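Suture bench notebook — May, Carau tissue pads, second batch

Started 8:15 with the new pads on the long bench.
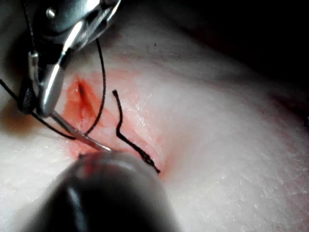

Nikine says the Carau pad "handles like the real thing." I have my doubts. The surface texture is good, I'll give them that, and it takes a curved needle without crumbling. But the edges of the cut pull apart too easily once the thread is under tension. Out of 12 closures I'd call 8 acceptable, and I was being generous with two of those.

Black thread again. Easy to see on a pale pad, harder to follow where it crosses the red. I still think the loop we leave before the first throw is too long. It catches on things. The older notes say 15 cm of tail and I have never seen a reason written down for it. Tried shorter on the last four and had no trouble, which proves very little with four.

The stained area around a cut looks convincing and tells me nothing. We grade on bite depth and spacing. If the red hides the entry point then it's costing us, and Nogueira charges extra for it.

Snipped ends: pick them up between closures. I keep mistaking old bits for the working strand.

Flilell sheet claims 38 punctures per pad before the surface gives. Mine had soft spots well before that — could be storage, could be the sheet.

To do: same cuts on an unstained pad, same needle, same thread. No ordering until that's done.

3 comments · 2 shares

The soft spots are storage. That box sat by the heater for most of April.

Please don't shorten the tail until we've got more than four to go on.

Agree on the stain. I'd still keep one stained pad for practice.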